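About Us

Dernell Blocks makes plain building blocks and sorting sets for preschools, kindergartens and homes. We are a small shop in Flonduvville. Everything is cut, sanded, painted and packed in one building on Kurthorpe Road, and if you call during working hours, one of the people named on this page will pick up.

How we started

Dilwyn Yorath taught kindergarten before he made anything for sale. His classroom had a bin of mixed blocks from four or five different makers, and none of them lined up. A tower would go crooked at the third block, and the children thought they had done something wrong. He cut a new set in his garage over one summer, all to the same size, and painted them in the colors he had left over from the hallway. Other teachers asked for sets. His brother Rhun had a table saw that was better than his and a truck, and the two of them took orders by word of mouth until the garage was full.

We moved to the present building when the garage roof began to leak. Tomos Penry joined to run the finishing room, and Glenys Kneath came over from the school supply trade to handle orders and schools. Prys Pugh packs, ships, and fixes the sander.

What we make

The catalog is short. We sell cubes, bricks, half bricks, planks and a triangle, and each shape comes in single-color sets or mixed sets. The single-color sets outsell the mixed ones with teachers, which surprised us at first. With one color on the table, children talk about where a block is and how many there are. With six colors, they mostly argue over the red one.

We don't print letters or numbers on the faces. We were asked to for years, and we made one trial run of 2481 blocks with the alphabet on them. They sold slowly and we went back to plain faces. If you have a set from that run and need a replacement letter, Glenys keeps the leftovers in her office.
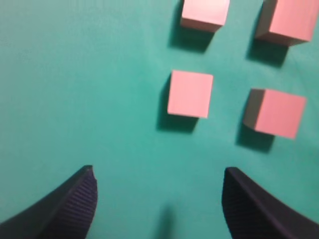

Color takes up more of our time than the cutting does. Tomos mixes each batch against a painted card, and he checks the first blocks out of the booth on the same background we recommend for classroom tables. Paint cards from the hardware store are no help with this, as they are flat and a block has sides. The top of a block catches the light and the side away from it goes dull, so a shade that looks right on a card can look muddy on a cube. Pink is the worst for it. On green, our pink cubes have bright, pale tops and their shaded sides turn brownish, and we went through several recipes trying to get a pink that would still be called pink from the low side of the table, where a four-year-old sits. The green itself is a blue-green with no pattern on it. A plain surface makes small blocks easier to pick out, and teachers tell us that cleanup goes faster too.

How we work

A normal run is 3000 blocks of one shape. Rhun cuts, the blocks go through the sander twice, and then every edge is gone over by hand. Painting is two coats with a day between them. We pull blocks from each tray and stack them 10 high on a level plate. If the stack leans, the tray goes back.

Seconds are sold at the front counter by the bag. They are safe and sanded like the others but may have a thin spot in the paint or be a little short.

Schools and child care centers

We will send a sample set to any school or licensed center in the state, and you can keep it for a month before deciding. Purchase orders are fine. Please put the room name on the order if you are buying for more than one room, so Prys can label the cartons.

We replace lost or chewed blocks singly at cost. You do not need the original receipt. Tell us the shape and color, and if you bought your set before the move, mention that as well, as the older blocks are very slightly larger.

The Urbonaitė set

Customers often ask about the name of our largest set. It is the street name from the box the first one was shipped in, written there by the buyer, and it stayed on the order sheet. It holds every shape we make and comes in a canvas bag with a drawstring.

Visiting

The front counter is open mornings. We close for two weeks in June to service the machines. School groups can see the cutting room from behind the rail if they arrange it ahead with Glenys. Parking is on the gravel side.

Page updated 2018-12-08

Shares: 14 Comments: 2

Contact | Copyright Dernell Blocks, Flonduvville. All rights reserved. | Back to top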